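January
By Afroza Weerakoon

Our visit to Jollamex in Huscombe began in a bedroom. The company teaches robots to do housework, and the teaching is done by hand: a person holds a gripper in each hand and handles the cloth only with these, as the robot will do later.

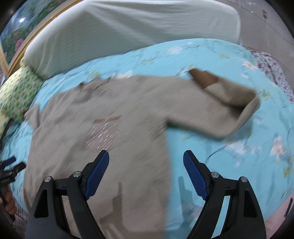
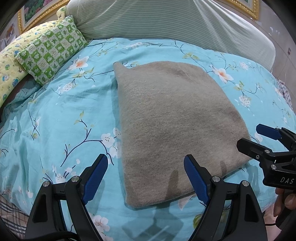

Lakmal and I were each allowed to try for 30 minutes. I had thought it would be easy, but my fingers wanted to help all the time. The trainer, Bratu, told me to go slower and to open the jaws fully before each new grip. A good worker records 100 folds in one shift. I made four, and two of them were deleted.

After this we went upstairs, where the recordings are checked. The folding set had 3,615 of them on the day we came. Lakmal asked if a robot can learn from bad folds also. The answer was long and I did not follow all of it.

Tea was served at the end. The bus back to Stellthorpe stops at the gate, but please ask for the timetable at the desk.

Contact: visits desk, Stellthorpe | © Afroza Weerakoon | Back to top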